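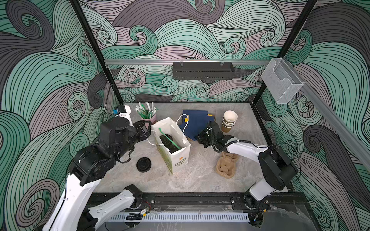

The Kerkby school robotics club meets two times a week in the old craft room, after the last lesson. The project of this year is called Stevia. I asked the teacher who leads the club where the name is from, and she answered that the pupils wanted something sweet and that "Sugar" was already used by the group before them.

Stevia should learn to do the work of a takeaway counter: put the lid on a cup, put cups into a carrier, open a paper bag and pack the order. In spring the club wants to show it at the student competition in Hollenstein. I visited on 2021-11-01 and stayed until the lights in the corridor were switched off. The club asked me to write no names, and I respect this. I spoke with the teacher and with three of the pupils.

I began with the question why a takeaway counter. Most school teams, as far as I have seen, choose coloured cubes or balls.

"We did cubes last year," said the teacher. "The pupils became very good at cubes. Then one of them asked what a cube is for, and I had no good answer. With a bag or a cup, everybody at home understands immediately what we try to do. The grandmother of one boy gave us advice on how to pack."

The oldest pupil, who is in her last year, is responsible for the two arms. She speaks quickly and she moves her own hands like grippers when she explains something. I asked her what is the most difficult object in the set.

"The bags, always the bags," she said. "A paper cup has one shape. If you hold it too strongly it changes the shape, but you can learn how strongly. A bag that is folded is flat, and when you pull it, it is something else. And the rope handles on the white bag never lie in the same way two times. I dream about rope handles."

She told me that the team first tried to write all movements by hand, as a list of positions. It worked when each thing lay exactly where they had put it. When somebody touched the table, it did not work any more. Since September they use another way: a pupil guides the arms through the task from a pair of smaller control arms, the computer records it, and a model is trained from the recordings.

"So now we are the teachers," she said. "And we see how bad our own habits are. I take a cup always from the right. My friend takes it sometimes from the right, sometimes from the top. The robot learned from both of us and stopped in the middle, like a person who cannot decide in a shop."

After this they wrote rules, and the rules hang beside the door. One recording has one pilot. The pilot may not talk. A recording in which something falls down is kept, but it goes into a separate folder. The teacher was not sure about the last rule. The pupils insisted, and she let them try it.

I wanted to know how the two arms share the work. The second pupil, a boy who came to the club only this school year, had made a drawing of it in his exercise book. The left arm is for the shopping bag and the straws, and the right arm is for the cups, the carrier and the navy blue bags.

"In the beginning both arms could go everywhere," he said. "They hit each other. It was not dangerous, we have low speed and we have the stop button, but one finger of the gripper was broken and we had to print a new one. Then I proposed to make a border, like between two neighbours. They can meet in the middle only when one is holding and the other is putting something inside."

I asked if he had experience with robots before. He had none. His first job in the club was to fix cables, and he says it is still the job he likes best, because if a cable is fixed well one can see it.

The third pupil looks after the recordings. She has the quietest task and maybe the longest one, for she has to watch each recording again and write what happens in it. For this the club uses a free labelling program and a shared table.

"People think it is boring," she said. "I don't find it boring. You see small things. For example the gripper comes beside the bag and waits a little, and you know that the pilot was thinking. The robot copies this waiting also. It does not know why we waited, but it waits."

Did they try to remove it?

"Yes, we cut the pauses in 8 recordings, for a test. It was faster and it was worse. Now we leave them in, and we ask the pilots to think before they start."

The competition in Hollenstein has a strict form. Each team gets four attempts, and the better two are counted. The jury may change the place of the objects between the attempts, and this is what the team fears most. An order is complete when it stands in the bag or in the carrier and the arms have gone back to their rest position. Spilled straws cost points.

The teacher said that the pupils have asked her many times if they can win. "I say to them that I don't know the other teams. Last year the group from Kumero was very strong, they had a gripper which they designed alone. We bought ours. I have told my pupils there is no shame in buying a gripper, but I think they are still a little jealous."

I also asked her what she has learned herself, as she is a teacher of chemistry and had not programmed since her studies.

"To keep my hands in my pockets," she said. "When a cup is near to fall, I want to catch it. But then it is my cup and not theirs. In the first weeks I caught many cups."

Before I left, the oldest pupil wanted to correct one thing in my notes. I had written that the robot packs the bag. She asked me to write that it is learning to pack the bag. The lids are the next work, she said, and after the lids they will go back to the rope handles.

The club takes new members from year nine until the end of November. No knowledge of programming is necessary. The door of the craft room is the one with the rules beside it.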